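Progress report to the Abeysekara Fund: civic dialogue project, April

Dear friends at the Fund,

Thank you for your patience while we pulled this together. It has been a full few months, and a rather happy one or two among them!

Our aim, as you know, is to help residents of the Drimis border district follow what their government says in regional talks, and answer back. We have held 24 public meetings so far, with 301 people signing in, and received 244 written comments on the draft water-sharing agreement. Chaminda Wijesinghe read every one of them (twice, he tells me) and sorted them for the foreign affairs panel, which took them up on Tuesday.

The Urkau side has been slower. Their delegation asked for more time to look at the translated text, and we agreed — grudgingly, I admit — to move the joint hearing back. We have spent about 90 percent of the travel money and would like to talk with you about shifting a little over from printing.

Next come the hearing itself and a plain-language guide to the agreement, which Thilini Wickramasinghe is drafting now. She would be very glad of your comments on the outline.

With warm thanks from all of us at the Dreltau office

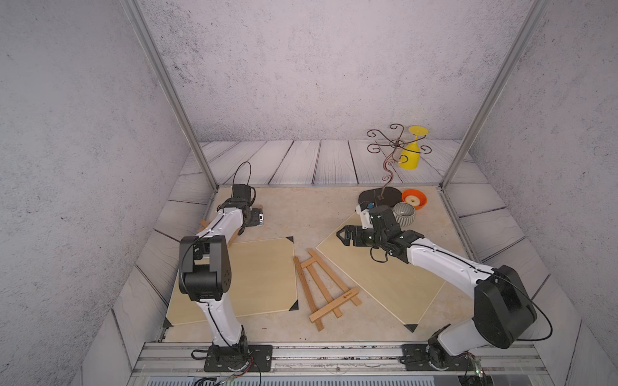
Two robot arms over a beige tile floor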